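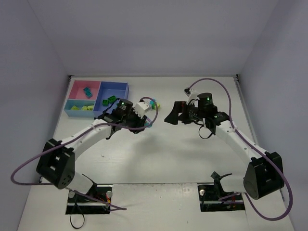 Figure 1. White tabletop with pale back and side walls.

Return Behavior in a Campus Reusable Cup Program
Final Project Report, Environmental Management Practicum
Tirlow College

Summary

This report examines the reusable cup program at Tirlow College during its first semester of operation. The program replaced paper cups at Skaseo, the coffee counter on the ground floor of Borbély Hall, with plastic cups bought from the supplier Lerkico. A total of 3000 cups were put into use. At the inventory in June, 773 of them could not be located. The report describes how the program was set up, where cups went missing, what users told the project group about their habits, and which changes the group recommends before the fall semester.

1. Background

Before the program began, Skaseo served all hot drinks in lined paper cups. These could not be placed in the campus paper recycling because of the lining, and custodial staff reported that bins near the lecture rooms overflowed on most teaching days. The college had offered a discount to customers who brought their own mugs, but few did so.

The college then agreed to fund a shared cup system. Under this system a customer receives a drink in a reusable cup, pays no deposit, and leaves the empty cup at any return station. Cups are collected by dining services, washed in the Borbély Hall kitchen, and sent back to the counter. The decision to charge no deposit was made so that the program would not slow down the line in the morning. Cash handling was also a concern, as the counter had only recently moved to card payment.

The project group was asked to study the return of cups. Customer satisfaction, the cost of hot water and detergent, and the full environmental impact of the cups were outside the scope of the assignment. Readers should not take this report as a judgment on whether reusable cups are better than paper cups overall.

2. Program Setup

There are 9 return stations. Four are in Borbély Hall, two are in the library, and the remaining three are at the student center, the science building, and the east entrance to the gymnasium. Each station consists of a rack and a container for liquid waste. The stations were placed where electrical outlets and fire doors permitted, and not all of them are on the routes that people walk after buying a drink.

Collection takes place once in the early afternoon and once after the counter closes. On Saturday the counter is open for the morning only and there is a single collection. No collection was planned for the residence halls, although cups were found there from the first week.

All cups are of one size. Lerkico also sells a smaller cup and a matching lid, but lids were not ordered. Customers who wanted a lid were given a disposable one, which later became a source of complaints at the washing station, where lids had to be removed by hand.

3. Method

The group used three sources of information. The first was the daily collection log kept by dining services, which records how many cups are removed from each station. The second was a set of 40 short interviews with customers, conducted in the seating area of Skaseo at different times of day. The third was the June inventory, for which staff emptied every station and checked the kitchen, the storage room, and the lost property office.

Interviews followed a fixed list of topics: where the customer usually finished the drink, which return stations the customer knew about, and whether the customer had ever taken a cup home. Answers were written down without names. Participation was voluntary and no reward was offered.

Several limits should be stated. The collection log was not filled in during the exam period, when temporary staff covered the evening shift. People interviewed at the counter were mostly those who had time to sit down, and the group believes that customers who carry their drinks away are less well represented. Finally, the cups carry no serial numbers, so it is not possible to tell how long any missing cup has been gone.

4. Findings

4.1 Station use

Use of the stations was very uneven. The station beside the main stairs in Borbély Hall received more cups than any other on every day for which a log exists. The library stations were steady but filled up in the late afternoon, after the first collection had already been made. When the racks were full, cups were left on windowsills and on top of the printers, and library staff asked for an additional collection more than once.

The gymnasium station was almost unused. It stands inside the east entrance, while most people arriving from Borbély Hall use the west entrance. The student center station did better, although kitchen staff noted that personal mugs and food containers were often left there as well.

4.2 Customer knowledge

Most of the people interviewed could name the station nearest to the counter. Far fewer knew that there was one in the science building. Several believed that cups had to be brought back to Skaseo itself, and said that they threw a cup away or kept it if they were not going back that day. The sign at the counter explains the program but does not list the stations.

Some customers did not know that the cup was meant to be returned. The group considers this understandable. The cups are light and plain, and they resemble the kind sold for picnics.

4.3 Cups taken off campus

A number of those interviewed said they had at least one cup in their room or car. They generally intended to return it and gave forgetfulness as the reason for the delay. Two said they used the cups to hold pens. None described keeping a cup as a problem, and when asked whether a deposit would have changed their behavior, opinions were divided. Commuting students were more likely than residents to be in favor.
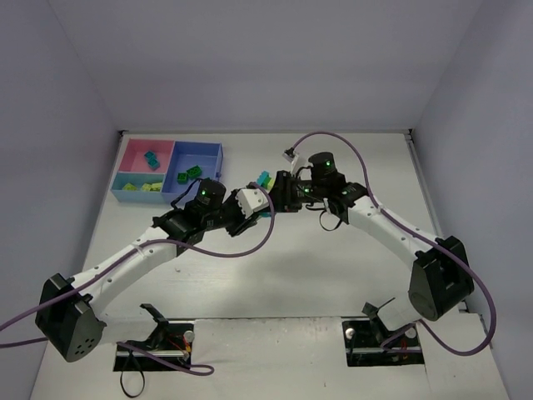 Should the college charge a deposit for each cup?

The project group recommends waiting until better signs and more convenient stations have been in place for one semester, and then introducing a deposit by card if losses remain at the present level.

5. Discussion

The loss of just over a quarter of the stock in one semester is high, and the program could not continue for long at that rate without regular new orders from Lerkico. At the same time, the findings suggest that much of the loss comes from the way the program was introduced. Customers were given a cup without being told clearly what to do with it, and the places where it could be left were not always the places where drinks were finished.

The residence halls deserve separate attention. Cups found there were returned to the kitchen by custodial staff as a favor, outside their normal duties. This work does not appear in the collection log. If the residence halls are made a formal part of the program, the time required will have to be included in the dining services budget.

The group also considered whether the cups should look different. A printed message such as "Please return" would address the confusion described in section 4.2. Dining services pointed out that a more attractive cup might be taken home more often, and the group found no evidence either way.

6. Recommendations

The gymnasium station should be moved to the west entrance.

A second rack should be added at each library station, and the first collection there should be moved to late afternoon.

A return station should be placed in the lobby of each residence hall before move-in.

The sign at the counter should be replaced with one that lists every station by building.

Future cups should carry a printed return message. Existing cups can remain in use until they wear out.

Reusable lids should be tested on a small scale during the fall semester. The washing station should be consulted first regarding drying space.

The collection log should be kept throughout the exam period, with a short written instruction for temporary staff.

7. Further Work

A second inventory is planned for the end of the fall semester and will use the same procedure as the first. The interview topics and the blank log sheet have been filed with the practicum office so that the next project group may use them. A comparison of washing costs with the former cost of paper cups has been requested by dining services and will require purchase records that were not available to this group.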